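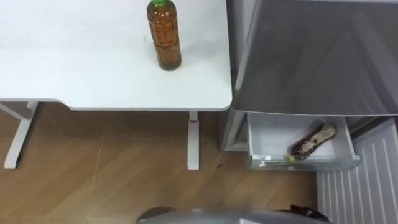
Progress Report No. 3 – page 1

Murer Creek Oral History and Records Program
Report to the Vavitz Community Fund, second funding period
Prepared by Giorgia Fiore, program coordinator

Since our last report we have finished the first round of interviews, moved most of the donated paper records into proper storage, and started on the index. Transcribing is behind schedule. Spending is within budget except for one line, explained further down.

Interviews

We have now recorded 68 interviews with people who lived or worked along the creek before the cannery closed. The agreement called for 60 by the end of this period. Most run a little over an hour. Three were done in Italian with Leonardo Palumbo asking the questions, and those will be transcribed in both languages.

We had trouble reaching former seasonal workers. The old payroll lists give surnames and a first initial, and many of the women are listed under their husbands' names. Arturo Mancuso went through the parish newsletters and matched a good number of them, which led to nine of the interviews above. There are still gaps for the packing shed and the night shift.

Two people have asked that their recordings stay closed during their lifetimes. We have signed forms for both and the files are kept apart from the rest.
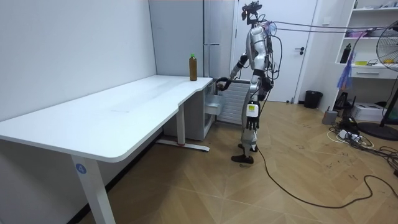 Paper records

The Kettani family donation came to us in tea chests and supermarket bags. It includes delivery books, wage slips, letters from growers and a run of union notices. We have listed 348 items so far. There was mould in one chest, and its contents were bagged and treated separately before anything else was opened. We lost one delivery book to it. The rest are stained but can be read.

Items are being put in acid-free folders, then boxed by type and year. Brunello Marchetti drew up the numbering and has written a two-page guide so that anyone taking over can follow it. We had planned to number by donor. We changed this after finding that the same growers' letters turned up in more than one family's papers, and it made better sense to keep them together with a note of where each came from.

The large site plans are still rolled. They need to be flattened before they can be scanned, and we don't have the table space or the weights to do more than a couple at a time. The district library has offered its map room in November. 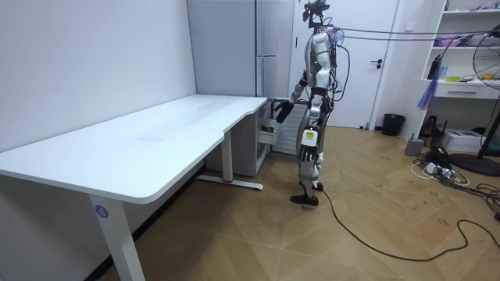
Once the plans are scanned we will ask the former foremen to mark them up, as several buildings were renamed more than once and the interviews don't agree on which shed was which. Paper copies will be used for this, at a size people can read without a magnifier.

Transcribing and index

About half of the recordings have been transcribed. We had hoped for two-thirds. The Pleltik software does a fair first draft on clear speech but struggles with accents and with place names, so every page has to be checked against the sound. Adelmo Russo has built a list of local names and spellings that cuts down the worst of the errors. We expect to catch up by the middle of next period if checking hours stay as they are.

The index has headings for people, places, crops, machinery and disputes. The flood year has its own heading because nearly everyone talks about it. 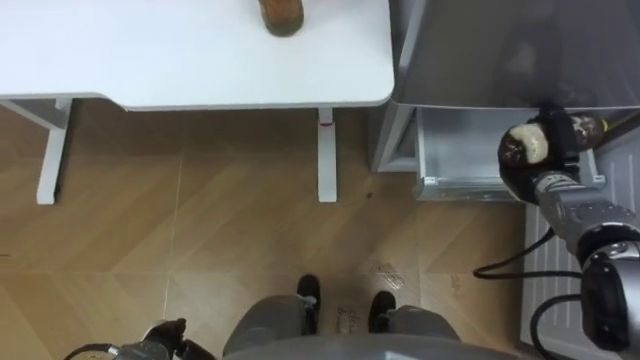 BUDGET AND STAFFING

Archive supplies are over by $410, mostly folders and the mould treatment. Travel is under by a larger amount, as many people preferred to come to us. We ask the Fund to approve moving the difference from travel to supplies. No other changes are requested.

Paid hours were used as planned. Leonardo's interviewing hours end with this period and his time will move to checking the Italian transcripts.

Next period

– finish transcribing and send copies to everyone interviewed
– flatten and scan the site plans
– record up to ten more people, with the packing shed first
– settle terms with the district library for long-term storage

The draft storage agreement is attached. Clause 4, on who may copy recordings, is still being discussed and we would welcome the Fund's comments before we sign.

Search reports Enter keyword Go

Contact the program office | © Murer Creek Oral History and Records Program | Back to top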